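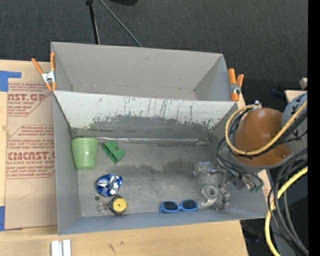
Dried beans: salt in the soak or salt at the end?
Forum: Stovetop and Oven

wikine_cook
14/03/2018
Cooking black beans in a 24 cm pot. The Niltberg booklet says to salt only after the skins soften. I've followed that and get split skins and chalky centers. Water here is hard. Is the booklet wrong or is it my water?

Lertchai Khunthong
Both. Soak overnight in salted water, 2 tablespoons per gallon, then drain and rinse. The sodium displaces some of the calcium in the skins, so they stretch and don't burst.

siriwan_pantry
Disagree on the rinse. I cook in the soaking water and the broth has more color.

Lertchai Khunthong
Color, yes. Also salt you can't take back out if you reduce the broth for soup.

siriwan_pantry
Then don't reduce it.

Decha Klinhom
Check the age of the beans before changing anything else. Old stock stays chalky whatever you do with salt. A pinch of baking soda helps with hard water, but too much and they taste like soap.

wikine_cook
Bag has no date on it. Bought in August.

Decha Klinhom
That only tells you when the store sold it. Buy a fresh bag and run both in separate pots, same water, same heat.

wikine_cook
Did that with salted soak and rinse. New bag was soft at the center and most skins held. Old bag still chalky. Trying baking soda on what's left of it.

siriwan_pantry
Keep the broth this time.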